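Durno Workshop: Disc Placement, Table 4

Setup by Christos Vasilakis. The table is covered in white; the target sheet carries a small red mark at its center.

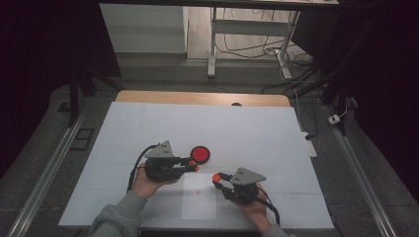
Table height is 80 cm. The target sheet is replaced when it creases or the mark fades.

Red disc with dark rim, lying face up on the covering. Low side angle.
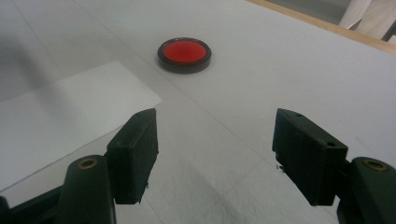 Placement offsets are logged in millimeters from the mark. Send corrections to Rommel Enriquez, room 907.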